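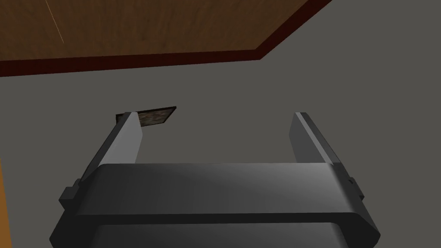 Wanted: people to help us find out why our robot drops things in doorways

The Lomano home robot group is looking for 21 participants for a paid failure study starting in June. You don't need to know anything about robots. You do need patience, decent eyesight and a willingness to say "wait, what was that?" out loud, again and again, to a room of people who will be delighted you said it.

What went wrong

Our two-armed robot practices in simulated apartments before it is allowed anywhere near a real one. Last winter it was doing so well! It went from room to room, opened doors, picked things up and put them down. Then we loaded a new version of the grip controller, called Flonum, and in a small share of the runs the fingers opened by themselves while the robot was lining up with a doorway. There was no warning and no error in the log. The controller reported a good grip the whole time, even with the object already on the floor.

In simulation that costs us nothing. In a home it could be a full mug, or a pan of soup over somebody's feet, so we have stopped all tests on the physical robot until we understand the fault. We have nearly 2,000 recorded runs to go through, and our automatic checker (we named it Plesen) misses too many of the bad ones. It looks at numbers. We want people who look at the robot.

What you would be doing

Each participant reviews 375 short clips over five sessions. Most are seen from the robot's own viewpoint, either close in at one gripper or from higher up with both arms showing. The apartments are ordinary ones with doors, beds, wooden floors and pictures on the walls.

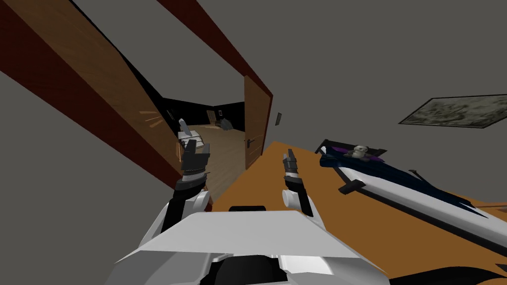

For every clip you mark the moment when something first seems off, then pick from a short list: fingers opening early, arm too close to the door or trim, object slipping, robot stopping for no clear reason, or "can't say, but I don't like it." Please use that last one freely. Two of our best leads so far came from a tester who chose it eleven times in one afternoon and was right about most of them.

Some clips contain no fault at all. We won't tell you which.

In the final session you take the controls yourself and try to make the fault happen. It is a simulator, so go ahead and be rough with it. Drive up to the doorway crooked, change your mind halfway, reach around the door with the wrong arm. If you can produce the failure on demand, the whole team will come over to watch, and we will want you to do it again slowly.

Who we are looking for

Adults 18 and over who can sit at a screen for two hours with breaks. Glasses and contacts are fine. We would especially love to hear from people who have worked in kitchens, moving, nursing or home care, and anyone else who carries things through doors all day. You know what a bad grip looks like before it goes bad, and we are still learning to see it.

Please don't apply if moving video from a first-person view makes you queasy. We tried slowing the clips down and it only helped a little.

Where, when and how much

Sessions are held on the second floor of the Borkowska Building. There is an elevator, and the study room is the first one on the left after it. Morning and evening slots are both available. Pay is $375 for all five sessions, and if you have to drop out you are paid for the ones you finished. Coffee is free and pretty good.

We record your answers and your controller input. We don't record your face or voice. You will get a consent form before the first session and can leave the study whenever you like.

When it is over we will send every participant the full fault report, including the parts that make us look careless. You'll be thanked in it by name if you want to be.

How to apply

Write to Evaristo Ocampo, study lead, through the contact form on the Lomano site and put "doorway study" in the subject line. Tell him which times of day suit you and, in a few sentences, about something you once dropped. He reads all of them.

Posted Apr 24, 2025. Open until all places are filled.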